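# Kidthorpe House, bedroom walk-through, September

Done at 4 p.m., upstairs first.

- [x] **Smoke alarm, landing.** Sounded on test. Battery changed anyway.
- [x] **Wardrobes and dressers.** Wall straps tight upstairs. Back bedroom strap has one loose screw. Tighten before the next let.
- [ ] **Space heater (Clivemow).** Cord is stiff near the plug. Taken out of use. Replacement should be 600 watts or less.
- [x] **Clear space by heaters.** Need some 500 mm in front, no bedding or clothes inside that. OK in all rooms.
- [ ] **Window limiters.** Set to open no more than 100 mm. Lennox room opens wider. Key is missing, new one ordered.
- [x] **Outlets and extension cords.** No scorch marks. One cord ran under a rug, moved to the wall.
- [ ] **Floors and walkways.** Rug in the Okik room curls at the corner. Needs a grip pad.
- [x] **Closet lights.** Covers on. Top shelf cleared below the bulb.

Open items get checked again once the limiter key arrives. Heater stays in the shed, tagged.
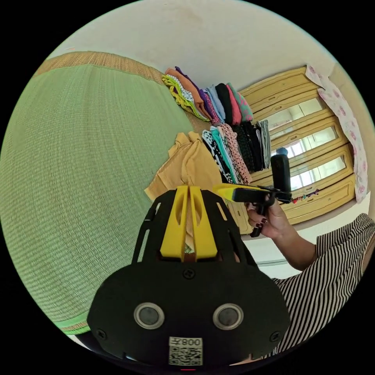
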